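Jirkwood hill shrine, which road up?

brockfehr
We are staying in Dovov for a week in July and want to see the shrine at Jirkwood. The map shows a road from Honholm and a footpath from the river side. Which one is better with my father, who is 71? We would start at 7 am.

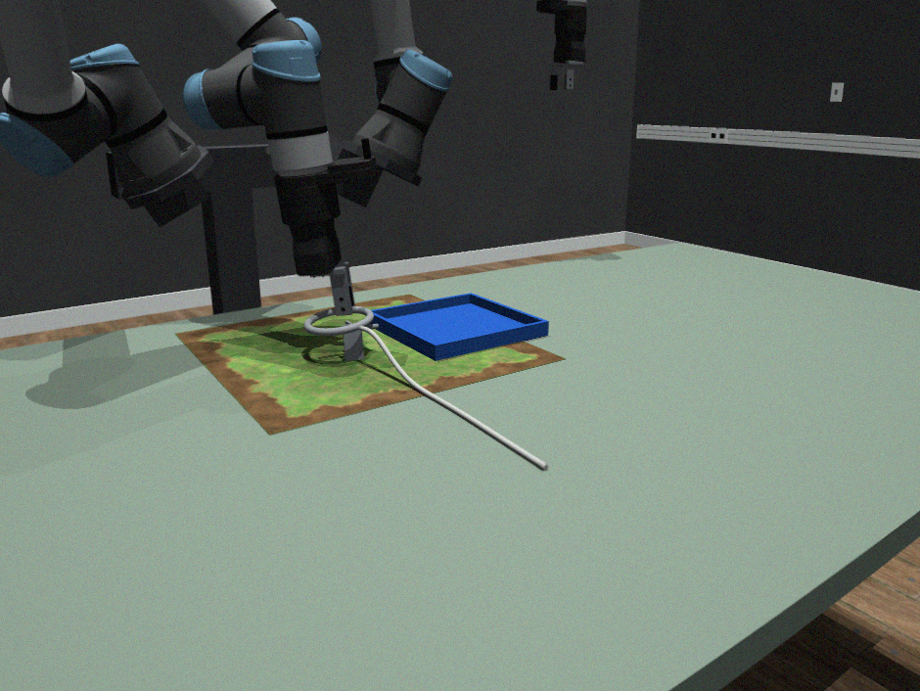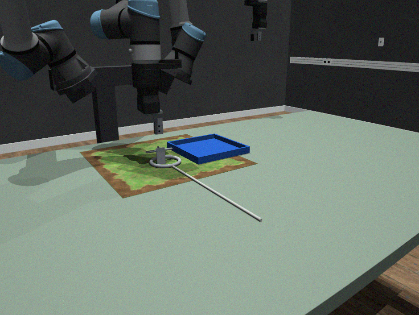

Viera Ďurica
Take the Honholm road. It's paved to the lower gate and there are 200 steps after that, with a handrail. The river path is longer and has no shade.

K. Orbán
I don't agree about the road. It is full of tour buses by 9 and you can wait a long time for parking. The river path is easy walking, we did it with my mother. The hill is 557 meters but you start well up it.

Viera Ďurica
Easy if it hasn't rained. The lower part is clay.

felicidad_t
The inner hall closes from noon to 3 pm, so whichever way you go be up there before 11. Shoes come off at the second gate. Bring socks, the stone gets very hot.

brockfehr
Thanks. Is there a bus from Dovov?

K. Orbán
One at 6:40 to Honholm, from the market. Pay the driver.

Karine Z
The 6:40 didn't run last summer. We took a taxi from the McKinnon guesthouse and shared it with another couple.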